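Esorport council votes to keep the junk drawer out of it

ESORPORT - A proposal to charge residents for unclaimed items left at the town's lost-property office was withdrawn last night after 765 people signed a petition against it, a figure that comfortably beats turnout at the last three public meetings combined.

The office on Gil Street currently holds 1,023 items. Of these, 325 are single gloves. Under the plan, anyone collecting something after 30 days would have paid a storage fee, rising weekly, so that a glove lost in December could by spring have cost more than a pair of new ones.

"I did the math on my umbrella and decided we had grown apart," said Muthu Kulkarni, who started the petition after getting a letter about it.

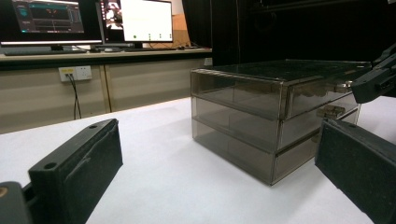
Council member Guoqing Lei, who drafted the proposal, said the fee was meant to encourage people to pick up their things. He conceded that the letters had the opposite effect. Visits to the office fell by half the month they went out, and one man from Nirkberg called to say that the bicycle with his name on it was not his.

Neighboring Ziltby tried a similar fee two years ago and dropped it after taking in $130, most of it from a single trombone player.

The office will instead hold an open evening next month, when anything small enough to sort will be laid out by type. Keys, earrings and reading glasses go first. Dentures will be handled by appointment - there are four sets, and the town would prefer not to discuss it further.

Whatever is left goes to auction in the spring. Gloves will be sold by the bag, and the council has asked bidders to please not bring them back.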